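Workshop Tips: When the Arm Drops What It Picked Up

Filed under Benches, Bins and Small Repairs
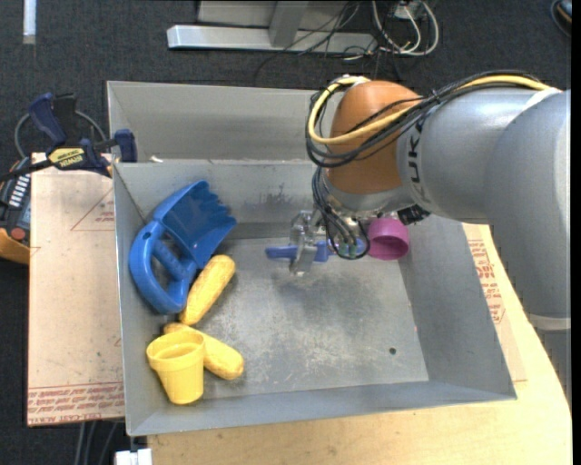

Arm over the gray bin, gripper across a narrow blue piece.

Dropped parts were our most common fault this spring. The arm would close on something, lift it a few inches and lose it on the way out of the bin. Precious Soriano and I spent most of a Sunday on it, and these are the notes we ended up with. They should help on any small picking bench.

Stop the arm before you reach in. Pause on the screen is not a stop. Press the red button, wait for the arm to settle, then put your hand in the bin. Donnie McIver got a pinched knuckle in June from reaching in during a pause. He was back at work in ten minutes, but it could have been his wrist.

Check the hoses first. Ours had worked partway out of a fitting. The leak was too quiet to hear over the compressor, and the grip went soft after up to 50 picks. Brush soapy water on each fitting and watch for bubbles. Keep the water off the plugs. If the end of the hose is chewed up, cut it square and push it back in until it seats.

Look at the cable slack. Move the arm by hand control, at the slowest setting, to the far corners of the bin. The loops at the wrist should never pull tight or drag on the rim. We had a strap one notch too snug, and it tugged a plug loose on long reaches. The fault log called it a "gripper timeout" - no help at all.

Clamp the bin down. A bin that creeps a quarter inch will throw off every pick near the walls. We use a bar clamp at the corner and snug it again at the start of each shift. Put a pencil mark on the bench along the edge of the bin so you can tell if it has moved.

Clean the finger pads. Wipe them with rubbing alcohol on a lint-free rag and let them dry. Ours came from Mevham and the sheet says to replace them at 2000 cycles. Light plastic things like toy cups show up a worn pad sooner than heavy parts do.

Test with the awkward pieces. Cups on their sides and thin handles gave us the most drops, especially close to a wall. Run 100 picks with a mix of shapes before you call it fixed. We had 6 drops the first time through and went back to the hoses.

Write down what you changed, one thing per line, with the time. We changed the strap and a hose together and still can't say which one did more.

Spare fittings are in the Dramani drawer, second from the top. Hose is on the reel behind the door.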